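4. The fitting bench at Prekeck

Prekeck makes wooden furniture parts and drawer runners in a single building. The fitting bench is where small parts are put onto a wooden fixture before the fixture goes to gluing. Until February the bench was worked by two people per shift. One set out the planks, blocks and small hardware, and the other placed them. The firm then put a robot arm on the bench and kept one person there. The second person moved to gluing for most of the shift and came back when called.

The move was planned in a simulated copy of the bench, built in a package the firm calls Skaner. Taras Stelmakh, the shift lead, and Uliana Hrytsenko, who had worked the bench for nine years, were asked to correct the copy before any trial was run in it. Hrytsenko's first correction was that the model bench was too tidy. She asked for the loose items that sit on a real bench during a shift, including tape, planks left in an uneven stack and small boxes. The planners had left these out to make the arm's paths easier to compute. They were put back, and the trials reported below were all run with a crowded tabletop.
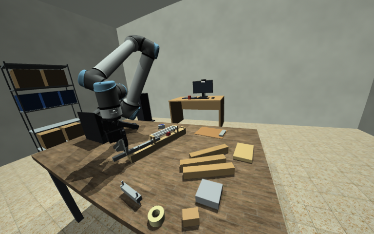 4.1 How the trials were run

We ran 1,935 simulated placements over two layouts. In the first layout the arm is mounted at the far left corner of the bench, with the shelving close by along the left wall. In the second it is mounted near the back right, and the room around the bench is arranged differently. Each placement began with the gripper above the bench and ended when the part was let go or when the run was stopped.

A run was stopped if the arm passed over the area marked for the worker's hands, if it touched a loose item, or if it dropped the part. The stopping rules were written by the planners and then read aloud to the bench workers, who asked for one change. They wanted reaching over the front edge to count as a stop even when no part was touched, as that is where a person stands.

After the trials we showed recordings to the workers in small groups, and 170 comments were written down and sorted by topic. Fedir Ivanyshyn did the first sorting and Tõnu Sakalauskas repeated it without seeing the first result. Where they differed, the comment was kept under both topics.

4.2 What the workers said about reach and waiting

The largest group of comments was about the folded arm. With the arm mounted at the left corner, it is often drawn up over its own base between placements, with the gripper still pointing down at the fixture. The planners treated this as a rest position. The workers did not. Several said they would wait for it to move off before putting a hand near the fixture, and one said she would wait even if a light told her it was safe.

This matters for pace. The time plan assumed that a person would reset the fixture while the arm was folded. If the person waits, that time is lost, and the lost time shows up in the records as slow work by the person. Stelmakh raised this early, and the firm agreed that waiting for the arm would be logged under the arm.

The second group was about light. The arm throws a wide shadow on the left part of the tabletop, and small hardware lying there is harder to pick out by eye. In the simulated bench a small metal-colored item lay in that shadow through many of the runs, and more than one worker missed it when asked to name what was on the table.

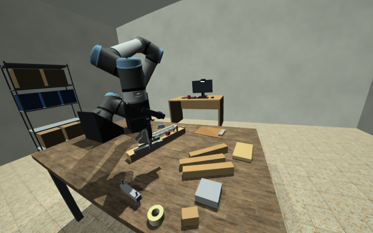 4.3 Moving the arm to the back right

The second layout came out of those comments. The base sits near the back right edge and the arm reaches across toward the back left, so a person at the front of the bench has the arm farther away when it is picking up. Figure 3 shows a run in this layout.

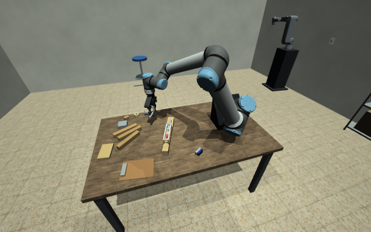
Figure 3. Second layout. The gripper hangs above a small gray object near the back edge of the bench.

Workers who saw both layouts mostly preferred this one, with some doubts. The shadow is still there. It now falls over the middle and right of the tabletop, and Fedir Dovhaniuk, who is right-handed and fits hardware from that side, said the first layout would suit him better. The long fixture also stays where both the arm and the person need it, and the order of work has to settle who goes first.

We ran 400 of the placements in this layout. The firm chose it for the real bench, and a lamp was added on the right side at Dovhaniuk's request.

4.4 Changes in the job itself

Placing parts used to be the skilled half of the work and setting out was given to newer staff. With the arm placing, the remaining person sets out, checks and clears. Hrytsenko described this as being paid the same to do the part of the job she had trained others for. Two newer workers saw it the other way and liked not having to keep up with a partner. The pay grade was left unchanged, and the firm has not said what it will do when the next bench is converted.

Talk at the bench has also dropped. Small faults in the planks used to be mentioned across the table and dealt with on the spot. They now reach the gluing station more often, where the person who would have caught them is sometimes already standing.

Related items
Shift handover notes after partial automation: the Fedoruk sawmill
Training new staff beside a robot arm: interviews at Tudo
Who logs the waiting time? A short report
Lighting and shadow at shared workbenches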